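3.2 The work surface and the hand-held tools

The pair of hand-held grippers described in Section 3.1 was built and used in a shared workshop, on an ordinary light-wood table with rounded corners. We did not buy or build a special bench. Most of the tabletop is covered by a large white sheet, which gives the cameras a bright and fairly even background and makes small parts easier to find when they fall. The sheet was put down at the start of the Adow trials and was not replaced during them. It picked up stains, scuffs and short brownish streaks, and these stayed in all later recordings. We considered masking them out in software and decided against it, as the same marks help the tracker find its position when little else on the surface has any texture.

Each gripper has two black fingers with beveled faces. The finger shape went through several versions. The first was flat across the tip and could not get under thin items. The second had a longer bevel and was easier to slide under a card, but it flexed when the operator squeezed hard. The version used in this paper, which the workshop log calls Guveo, keeps the long bevel and thickens the base. Fingers are held with screws and can be changed without taking off the cable. The operator checks the opening of both grippers over the bare sheet before each session (Figure 4a). 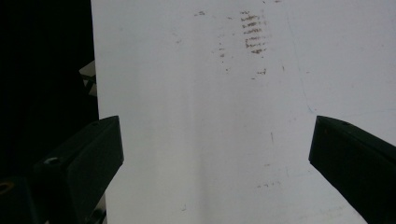 Why use hand-held grippers for the demonstrations and leave the arm out of it? A person holding the tool can record a task at close to normal speed, and the arm does not have to be powered, fenced or reset between attempts. It also let two people share one table in a workshop where other members needed the floor space.

The cost of this choice is that the recorded motion is a human motion. Some wrist angles that are easy for a person are outside the reach of our arm, and those recordings have to be dropped later. Of 1318 recorded attempts, 780 were kept for training. The rest were dropped for three reasons: the path could not be followed by the arm, tracking was lost, or the operator stopped partway. Loss of tracking was the most common of these in the early sessions and became rare once the lamp over the table was moved.

3.3 Two-handed tasks

The second set of tasks uses both grippers at once. Boxes were chosen because they need one tool to steady or reach inside while the other waits, holds a flap or takes the item. An open cardboard box is placed upright on the left part of the table and the right side is kept clear as a drop area. The operator sits at the near edge and works with both forearms over the table. Figure 4b shows the arrangement for the box task. 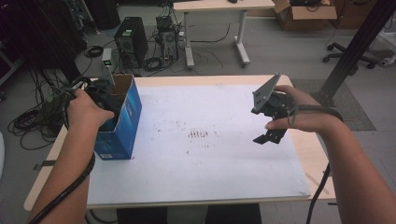
The starting position of the box was not fixed with a jig. The operator put it down by hand, inside an area agreed on before the session, and turned it by up to 76 degrees between attempts. A policy trained only on one box position failed as soon as the box was moved, so this variation was needed from the first day of recording.

Cables were the main practical problem. Each gripper is wired, and the cable runs back over the operator's wrist. When it was taped too close to the tool it pulled on the hand during long reaches, and when it was left too slack it caught on the edge of the box. Kavitha Pisharody, who recorded most of the two-handed sessions, settled on a single wide loop past the wrist. We kept this routing for all five operators. A wireless version was built by Sreekumar Pai under the name Jeva, but its readings lagged behind the cameras and it was not used for the results in Section 4.

The recording computer runs the Tekleab scripts, which write one folder for each attempt and refuse to start if either gripper has not reported a closed and an open position. This check was added after the session of August 18, 2020, when the right gripper sent a constant value and none of that day's two-handed attempts could be used. The lost attempts were recorded again in September with the same box task and the same finger version.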